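Workbook, Tolcombe workshop, June
Bench area, afternoon entry

The bench was cleared at 13:00 and the hand tools were returned to the Rakero cabinet. Two drawers remain unlabelled. Staff are asked to leave them as they are until the new labels arrive from Laxdal.

Fasteners were sorted by length and the bins relabelled. The stock sheet now reads 882 for the short screws and 352 for the long. The order for a further 200 washers has been entered under the Drarkatari account and awaits approval. Bin 13 has a cracked lid and should be replaced with the next order.

The grey floor mat is to be lifted and cleaned before the end of the month. The colour code on the wall chart does not match the bins and will be corrected at the same time.

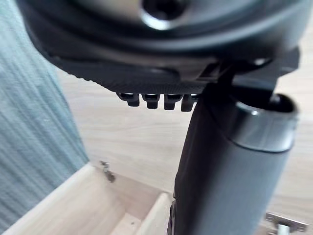
Offcuts longer than a hand's width are to be kept on the lower shelf. Shorter pieces go to scrap. The stock sheet is to be initialled whenever a bin is refilled.

Outstanding: drawer labels, lid for bin 13, wall chart.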